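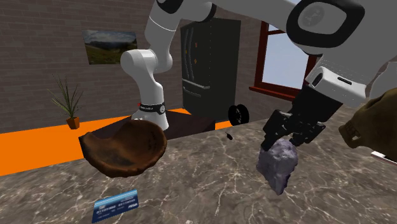 About the Nostness School of Automation

The Nostness School of Automation was founded to teach the programming and safe operation of robot arms to students who come to the field from many trades. The school occupies two buildings in Girolstead and enrolls 780 students in day and evening courses. Instruction is given by 40 full-time and part-time teachers under the direction of Ramesh Kaushik, Head of School.

Simulation in the Classroom

All first-year students begin in simulation. Exercises are set in furnished rooms as well as in factory cells, and they ask the student to guide an arm and its gripper over a countertop where ordinary household items are lying. A student may be required to pick up a rock of uneven shape while leaving a bowl or a bank card undisturbed. Work on the school's physical arms starts in the second term, in the Gebremichael Laboratory.

Open Day

The school opens its doors to the public each November. At the most recent Open Day, 689 visitors attended, among them families, employers and teachers from neighboring districts. Students gave demonstrations of simulated grasping tasks throughout the morning and answered questions from the audience. Visitors over the age of 12 were invited to take the controls under supervision. In the afternoon, the Stostier Hall was given over to talks on admission, fees and evening study.

Group Visits

Schools and companies may arrange a visit at other times of the year. A visit lasts half a day and includes a short talk, a demonstration in the simulation room and a tour of the laboratory. Groups are limited to 17 persons. Closed shoes must be worn in the laboratory, and long hair must be tied back. Requests should be sent to the Admissions Office at least three weeks in advance, stating the size of the group and any access needs.

Page last reviewed 22 January 2023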